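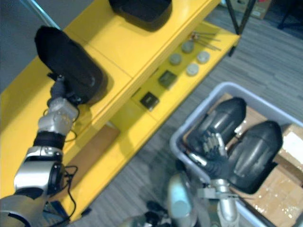 I've wanted a yellow shelving unit ever since my old grey one started sagging, and now I've got one and I'm unreasonably happy about it! It's for the shoes mostly (there are always shoes), plus all the small bits that used to live in a drawer I couldn't shut. My friend Lauri Laaksonen says it's the colour of a school bus. He means it as an insult, I take it as a compliment.

It came from a little shop called Jastuvel, cost me 266 with delivery, and is 39 centimetres deep, so a pair of my trainers sits on it without the toes hanging over. The glossy finish wipes down nicely too, though I'd keep a soft cloth nearby as it does love a fingerprint.

**The top tier**

Black shoes up here. I tried the brighter ones first, but black against that yellow looks so smart that I've given in and moved the others to the hall.

**The lower shelf**

Small things go here, laid out flat so I can see them: the grey round discs and the dark square bits. I used to tip everything into a tin and then spend ages hunting through it. I did look at some Pumeo trays with dividers, but for now I like having it all out in the open.

**On the floor**

The boxes have gone into a shallow grey plastic bin next to the shelves, and it's made such a difference to the carpet! 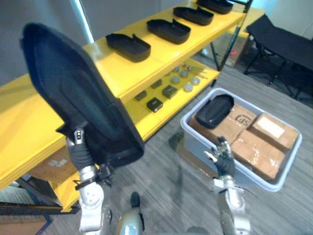
Wagner Magalhães reckons I should put a lid on the bin and slide it away somewhere, but I know myself, and anything with a lid on gets forgotten until spring. I still have parcel tape to peel off and flatten-and-recycle duty to do, probably one evening in June with the radio on.

Next job is the hall, where the coats have taken over completely. I've got my eye on a rail by Ovumar, if I can find one under 800 millimetres wide. More photos when it's up!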